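Print this post
E-mail this to a friend

The turtle and the white tray

March 26, 2019

I have been working my way through the box of small stuff that came back from the Lurncombe house. Most of it went to the thrift store. The turtle is staying.

It is a plain toy. Gold shell, red-orange head, four legs to match and a short tail. There is a small printed graphic on top of the shell with a line of tiny text under it. I tried to read the text with my glasses on and then with my glasses off and gave up. My sister Diane Doucette thinks it came from Trastis, the toy shop on Laryea Street that closed when we were in high school. I think it is newer than that. We have not settled it.

Gold plastic is hard to keep looking decent. Every fingerprint shows. I wipe the shell with a damp cloth and one drop of dish soap, then go over it with a dry one. The places where the legs meet the shell hold dust, and a soft toothbrush gets most of it out. I used metal polish on a toy like this once and it took part of the printing off with it, so I leave the polish in the cupboard.

The white tray came out of the same box. It has rounded corners and a border of black slanted marks along two edges, and the other two edges are plain. I like it more than I expected to. Diane wanted it for her keys. I told her she could have the Grato bowls, both of them, and she took the bowls.

For now the tray lives on the black table, at the left end, and the turtle goes on it or next to it. I can't decide. On the tray it looks put away. On the bare table the gold shows up better, but so do the scuffs and the dust, and that table needs wiping every day as it is. The color of the shell also changes a lot with the light. In strong light it goes a pale yellow-green and the legs look pink.

An empty red-orange gripper, a blue robot arm reaching over the white tray, and the turtle off the tray, twice:
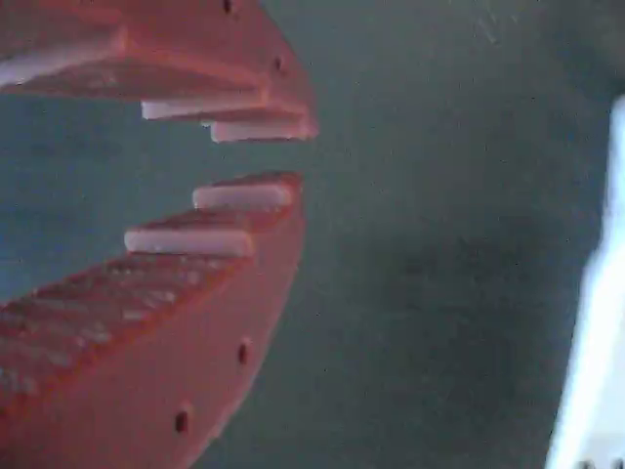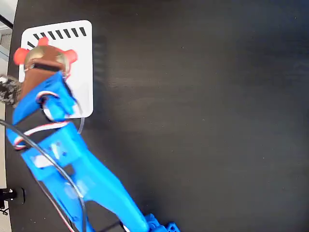
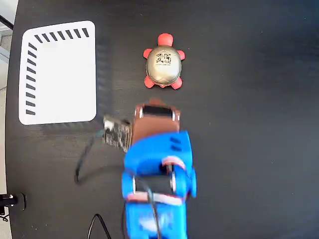
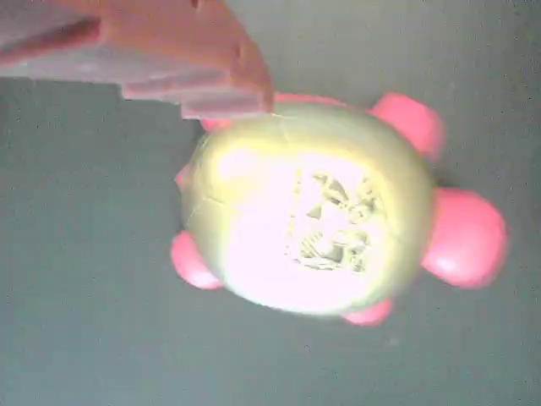 What is left in the box

Mostly paper. There are 248 postcards, which I know only from the number penciled on the lid, and a cookie tin of buttons. The buttons are going to Diane. I will start on the postcards next and post the better ones when I have a few scanned.

Print this post
E-mail this to a friend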